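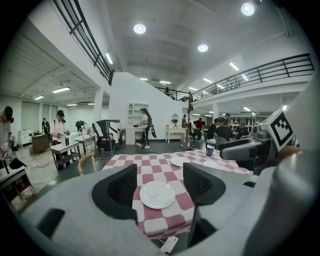

Chapter 9

Setting Tables in a Large Hall

A hall is not a dining room, and a table which looks generous at home can look very small under a high ceiling. In this chapter we study how to prepare tables for guests in a big space: the cloth, the plates, the cups, and the order in which they come to the table.

The method is taken mostly from the work of Cornel Voicu, who managed the banquet service at the Prondberg assembly hall and wrote down his rules in 2000 for the new staff. His notes were short, only 11 pages, and they were copied so many times that the last lines became difficult to read. We have kept his order of work and changed only some of the words.

Voicu began always with the cloth. He liked a checkered one for informal meals, for example red and white, and he had a practical purpose for it. The squares give the worker a ruler. If a plate stands two squares from the edge at the first seat, it should stand two squares from the edge at every seat, and the eye can check this quickly from the end of the table. With a plain cloth the worker must measure with the hand, and hands are different.

After the cloth come the plates. A round white plate with a flat rim is the usual choice for such work — it can be stacked, it suits most food, and a missing one is easy to replace. Each plate should be looked at under the ceiling lights before the guests come in. Strong light from above shows a faint smudge which was not visible in the kitchen, and a plate with a smudge goes back to be washed, even when it is only a small mark.

Cups are placed last. A colored cup, dark blue for instance, is easy to find on a light table, but it must not be put too near the corner, where people pass with coats and bags.

If the hall has a balcony, go up to it when the tables are ready. Crooked rows are much easier to see from there.

Before you read further, learn these terms:

Drop — the part of the cloth that hangs below the edge of the table.
Cover — everything that is set for one guest.
Aisle — the free way between two rows of tables. In this book it is 36 inches or more.

9.1 Choosing and Laying the Cloth

Measure the table first, and then decide on the drop. For informal meals a short drop is enough, and it should be equal on both long sides.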